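What Is Felt?
An explainer for young readers from the Drulon Textile Museum

This website uses cookies to remember your settings. You may accept all cookies or choose which ones to allow.

Most of the cloth in your home is woven or knitted. If you look closely at a cotton bed sheet, you can find threads that go over and under each other. If you look closely at a sweater, you can find rows of loops. Felt has no threads and no loops. It is made of short fibers that have been tangled together so tightly that they hold as one sheet.

People were making felt long before there were factories. Felt is hard to find in the ground because wool rots, but in a few very cold or very dry places it has lasted. Archaeologists have found felt blankets, stockings and saddle covers that are more than two thousand years old. Some still show their colors.

Why wool sticks together

A strand of wool looks smooth, but under a microscope it is covered in tiny scales. The scales overlap like the shingles on a roof, and they all point toward the tip of the strand. Your own hair has scales too, although they lie flatter than the scales on most wool.

When wool is wet, the scales lift a little. If the wool is then rubbed or squeezed, the strands begin to creep past each other. The scales let each strand slide more easily in one direction than in the other, so a strand that has moved forward does not slide back to its old place. The strands wrap around their neighbors and the tangle gets tighter. Warm water and soap make this happen faster.

Once wool has felted, it cannot be pulled apart and returned to fluffy wool. This is also the reason a wool sweater may come out of a hot washing machine too small to wear. The sweater has become felt.

How felt is made by hand

The wool is first washed to remove dirt and grease. Next it is combed, or carded, so that the fibers are loose and even. The maker lays the wool out in thin layers. The fibers in one layer run from side to side, and the fibers in the next run up and down, so that the finished felt will be strong both ways.

Warm, soapy water is sprinkled over the layers. The maker presses gently at first, and then rubs harder as the wool begins to hold. After this the sheet is rolled up in a mat and rolled back and forth many times. Herding families in Central Asia make very large sheets this way. The roll may be pulled along behind a horse, or several people may push it with their forearms.

The rolling stage is called fulling. During fulling the sheet shrinks and grows thicker. A maker who wants a small rug must therefore begin with a much larger layer of wool.

How felt is made by machine

Factories can make wool felt with steam, heat and heavy plates that shake back and forth. Another method uses needles. Each needle has small notches along its sides. As hundreds of needles move up and down through the fibers, the notches catch some of the strands and push them through the others. No water is needed.

Needles can tangle fibers that have no scales at all. For this reason a good deal of the craft felt sold in stores is made from polyester or acrylic, and some of it is made from recycled plastic bottles. The label will usually say what the felt is made of.

Where felt is used

Felt keeps heat in because air is trapped among its fibers. The round tents of Central Asia, which are called yurts in English, are covered with thick felt for this purpose. Boots and boot liners are made of felt in many countries with cold winters.
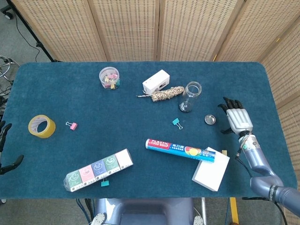 Felt also softens a blow and quiets a sound. Inside a piano, each string is struck by a small hammer covered in wool felt. Without the felt, the notes would be harsh. Other pieces of felt, called dampers, rest against the strings and stop them from ringing when the player lets go of a key. At home, felt pads may be stuck to the feet of chairs to protect the floor.

Because felt has no woven threads, its edges do not unravel when it is cut. Hat makers, toy makers and schools like it for this reason.

Felt at the museum

The museum holds 3,419 objects, and 314 of them are made wholly or partly of felt. Felt is kept in the dark as much as possible because light fades dyes. Moths are a danger as well, since their larvae eat wool. There are 47 felt objects on display in the Nostia Gallery, where the lights are kept low.

Families may make a small piece of wet felt in the workroom on Tuesday afternoons. During Ramadan the workroom also offers a session on cutting moons and stars from felt sheets. Children under eight must come with an adult. Aprons are provided, and sleeves should be easy to roll up.

Words to know

Carding: combing wool so that the fibers are loose and even.
Damper: a pad that stops a piano string from ringing.
Fiber: a very thin strand, such as a single hair of wool.
Fulling: rolling and pressing felt so that it shrinks and thickens.

Page last updated: September

Comments (3)

pulix
My class read this before our visit. My felt came out with a hole in the middle but I still like it.

Grade3Room
Would alpaca work? One of our families keeps them.

Drulon Textile Museum
Yes, alpaca will felt. The scales are smoother than those on most sheep's wool, so please allow extra time for rubbing.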